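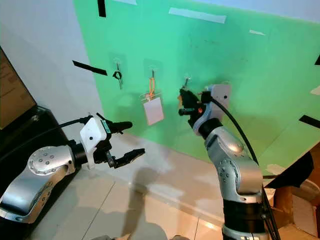

# Klebehaken, die hängen bleiben

Es gibt zwei Sorten Haushalte: solche, die ihren Schlüssel suchen, und solche, die ihren Klebehaken suchen, samt Schlüssel, hinter dem Schrank. Ich gehörte lange zur ersten Gruppe und bin dann für einen Winter in die zweite gewechselt. Seit Februar ist Ruhe.

Gemeint sind die durchsichtigen Klebeplatten mit kleinem Metallhaken. Sie kosten wenig, brauchen keinen Dübel und haben einen schlechten Ruf, den sie zum größeren Teil ihren Besitzern verdanken.

## Was man braucht

- Klebehaken, ein paar mehr als geplant
- einen glatten Untergrund
- Spiritus und ein Tuch, das nicht fusselt
- Wasserwaage oder ein gesundes Selbstvertrauen
- Malerkrepp
- Geduld über Nacht (nicht im Set enthalten)

## Der Untergrund

Raufaser können Sie vergessen. Kreidende Wandfarbe auch: Der Kleber hält dort tadellos an der Farbe, nur die Farbe nicht an der Wand. Fahren Sie mit der flachen Hand darüber. Ist die Hand danach weiß, lesen Sie bitte den Abschnitt »Wenn es doch abfällt« zuerst.

Gut geht alles, was glatt und fest ist, also Fliesen, Glas, lackierte Türen oder eine Platte. Mein Nachbar Ermanno Colombo schwört auf eine Platte, die man beim Auszug einfach mitnimmt. Er ist in seinem Leben sehr oft ausgezogen.

## Reinigen

Mit Spiritus abwischen und ablüften lassen. Kein Glasreiniger und um Himmels willen kein Möbelspray mit Zitronenduft; das hinterlässt genau den Film, auf dem der Haken später talwärts fährt. Alte Klebestreifen müssen nur dort weg, wo die Platte sitzen soll. Den Rest dürfen Sie sich für einen Sonntag im Alter aufheben.

## Anzeichnen und kleben

1. Einen Streifen Krepp waagerecht anbringen, als Unterkante.
2. Abstände mit Gegenständen prüfen, nicht mit dem Lineal. Ein Schlüsselring ist schmal, ein Ausweis am Umhängeband pendelt und braucht nach beiden Seiten Luft.
3. Schutzfolie abziehen, ohne die Klebefläche anzufassen. Sie werden sie anfassen. Nehmen Sie den nächsten Haken.
4. Aufsetzen und von der Mitte nach außen drücken. Ich zähle bis 14, weil mir danach langweilig wird.
5. Blasen mit dem Daumen hinausschieben.
6. Krepp abziehen und gehen.

Der letzte Schritt ist der schwerste. Vor dem nächsten Morgen hängt man nichts auf, auch nicht »nur kurz zum Gucken«.
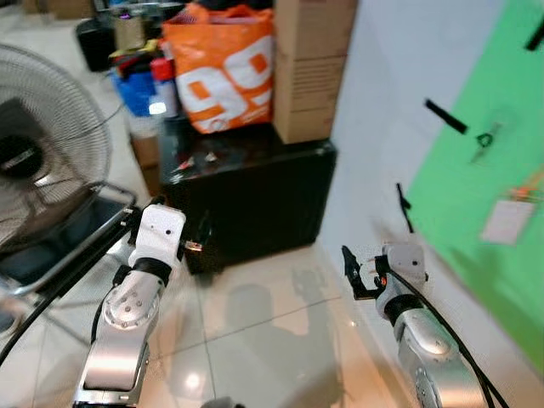
## Was wohin gehört

An die Haken kommt, was man täglich beim Hinausgehen braucht und was wenig wiegt: Schlüssel, Ausweis, ein kleiner Karabiner. Für alles andere gibt es den Fußboden und die Oberseite von Schränken, wo sich Kartons und Einkaufstaschen ohnehin von selbst einfinden. Eine volle Tasche am Klebehaken ist ein Experiment mit bekanntem Ausgang.

Umhängebänder hängt man am Band auf und lässt die Karte nach unten baumeln. Wer das Band dreimal um den Haken wickelt, hat es ordentlich und kommt morgens zu spät. Häufig Gebrauchtes gehört auf die Seite, von der man kommt. Mahtab Mazandarani, mit der ich mir den Raum teile, kommt von der anderen Seite. Wir haben das ausdiskutiert.

## Wenn es doch abfällt

Kleber an der Platte, Wand sauber: Es war fettig. Zurück zum Spiritus.

Kleber an der Wand, Platte in der Hand: Der Haken war überladen. Reste mit dem Föhn anwärmen und mit dem Daumen abrollen.

Kleber, Platte und ein Stück Wand am Boden: siehe Raufaser. Spachtelmasse gibt es im Baumarkt, und beim Vermieter erwähnt man die Sache am besten selbst.

Eine abgefallene Platte klebt kein zweites Mal, auch nicht mit Sekundenkleber und guten Worten. Zum Abnehmen einer noch festen Platte ziehe ich Zahnseide dahinter durch, langsam sägend, mit der anderen Hand davor. Der Haken fällt sonst unter den Schrank, und dort liegen bei mir schon zwei.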